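## Two grippers and a bear tablecloth: my afternoon at the Skorkik open house

I'd been meaning to get over to Skorkik for ages, so when they opened their doors in Vovbridge last month I cleared my afternoon and went (and yes, I ate far too many of their cookies). The turnout was great for a town this size. They counted 48 visitors by closing, and the line for the hands-on demo was 30 minutes long when I joined it!

What they're working on is called Lagman, and it's all about sorting household clutter. You know the stuff: hair ties, clips, candy, whatever lands on the kitchen table and stays there. You hold a gripper in each hand, squeeze to close the fingers, and move things one by one while the team records how you do it. Later on those recordings go into training a robot to do the same job.

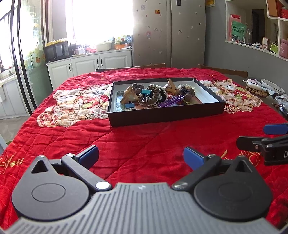 *Hair ties, binder clips and wrapped candy in the box lid at the Lagman demo.*

I figured I'd be a natural. I was not! The binder clips were fine, but the crocheted hair ties kept folding up on me, and I dropped one four times before I got the hang of it. The kid ahead of me in line had cleared his whole tray in half the time and wanted to go again.

After that there was a short talk on Buvby, their other project, which sorts laundry and is still mostly on paper. I had a hundred questions and they answered plenty of them, even the silly ones. They're hoping to do another open house in January, with eight tables set up this time, so maybe the line will move faster. I've already asked to be put on the list.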